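About Us

Hi, and welcome in! I'm Humaira Butt, and if you've landed on this page you probably want to know who's behind Fisard and whether we're any good at what we do. I can answer the first part. The second you'll have to get from the folks who've been through our classes (a few of them hang around in the comments, and they don't hold back).

Fisard is a little school for people who are about to retire, or just did, or did it six years ago and still haven't figured out what to do with the mornings. We don't sell investments. We don't sell insurance either, and if somebody calls you claiming to be from Fisard with a hot tip on annuities, please hang up on them! What we teach is the everyday side of it: how to make a monthly budget when there's no paycheck, how to read the mail you get in the year you turn 65, how to live in the same house as your spouse for 24 hours a day, and how to fill a calendar that used to fill itself.

How did I get into this? I worked in payroll for most of my life, and my last stop was a furniture maker called Khokhar. Part of my job was the exit paperwork, so everybody who retired came by my desk with the same stack of forms and the same look on their face. They'd sign everything, and then they'd just sit there. "So what do I do now?" I must have heard that one a thousand times. I started keeping a folder of phone numbers, then I started having coffee with people after they left, and then the coffee got too big for the coffee shop.

When my own turn came I did all the things I'd told other people to skip. I cleaned the garage in the first week. I signed up for three exercise classes and quit two. I called my old department in the second month to ask if they needed help with year-end (they didn't, and they were very nice about it). It took me until the next spring to feel like a person again, and that's the bit I wanted to shorten for other folks.

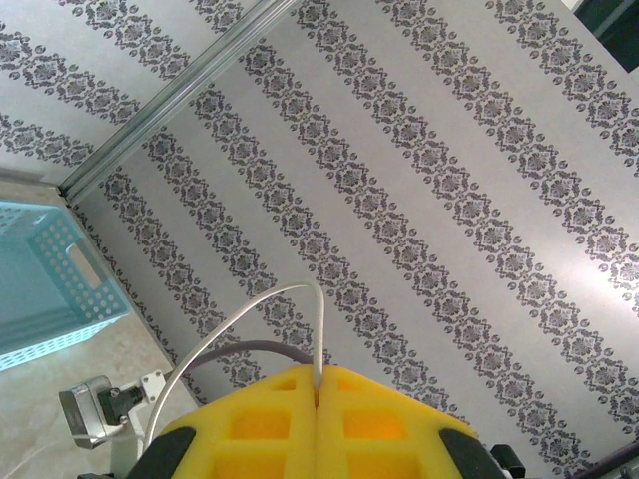

Yellow pads against the damask stripes.

My partner in all this is Shazia Rind. We met at one of those big coffee mornings, where she was the only one who brought a pen. Shazia taught high school math for years and she runs our money classes, and she's wonderful at it - she'll go over the same worksheet four times without ever making you feel slow. I do the rest, meaning the talking.

So what do we offer? Right now there are four classes, and you can take them in any order you like.

First Year Off is the one most people start with. It runs eight weeks and it's mainly talk. We go into sleep, friends from work and what happens to them, saying yes to too much, and what to tell your kids when they think you're now a full-time babysitter. Bring a notebook.

Kitchen Table Budget is Shazia's. It's six weeks, and by the end you'll have a one-page budget you can stick on the fridge. The class costs $200 and that covers the workbook and a second copy for your spouse, who will want to write different numbers in it.

Smaller House, Same Family is for people thinking about a move. I'll warn you that this one gets emotional! There's an entire evening about who gets the dining table.

Then there's Husau, our walk-and-talk group, and I don't really know if I should call it a class. There's no homework and no fee. We meet at 9:30 in the morning, we walk for an hour at the speed of whoever's slowest, and then we sit down somewhere with pie. We take December off and come back when the sidewalks are clear. People always ask about the name. It's from a trail sign Shazia and I saw on a trip years ago, we both mispronounced it all day, and it stuck.

I get asked about numbers, so let me give you a few. As of May we've had 1,611 people finish at least one class. Of those, 439 have come back for a second one, and some are on their fourth and I suspect they're just in it for the company, and that's fine with me. Our newsletter goes to a good many more than that. It comes out when I finish it, so please don't set your watch by it.

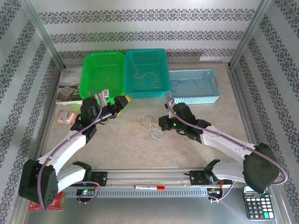 Two arms on their rail, purple cables and all.

We also do a yearly get-together at Skostosholm, the lakeside lodge up the county road with the squeaky porch. It's two nights. There's a talk or two, a card tournament that Shazia takes far too seriously, and a lot of sitting in chairs looking at water. When I was working, I'd come home from a vacation needing another one, and I'd spend the last day dreading my inbox. I still get a little twinge on the last day at the lodge, even though there's no inbox! Old habits. If you want to go, sign up early, as the rooms with a lake view are gone fast and I can't do anything about that, no matter how nicely you ask.

A few odds and ends people write in about:

You don't have to be retired to join. Our youngest student was 51 and just liked to plan ahead.

Couples pay one fee for the talk classes. Kitchen Table Budget is also one fee per household.

If you miss a week, call us and we'll mail you the handout. Real mail, with a stamp.

We're not lawyers or tax people. If your question needs one of those, we'll tell you so and you can take it to someone with the right license.

The office phone is answered until 4:00 in the afternoon, or leave a message at extension 584 and one of us will call you back. It'll probably be me. Have a cup of coffee ready, I'm not known for short calls.

- Humaira

Recent posts
The Second Month Is the Hard One
What Shazia Keeps in Her Fridge Binder
Saying No to the Third Committee
Packing for Skostosholm (Bring a Sweater)
Should You Pay Off the Car First?

Comments (4)

Donna K.
Took First Year Off with my husband. We're still married and he now has his own shelf in the kitchen. Thank you both!!

retired_ray
Is the budget class any use if you have a pension and no 401k? I don't want to sit through six weeks of somebody else's problem.

Shazia Rind
Ray, yes, weeks two and three are all pensions. Call me and I'll tell you which pages you can skip.

Marlene
Does the walking group allow dogs? Mine is old and slow so he'd fit right in.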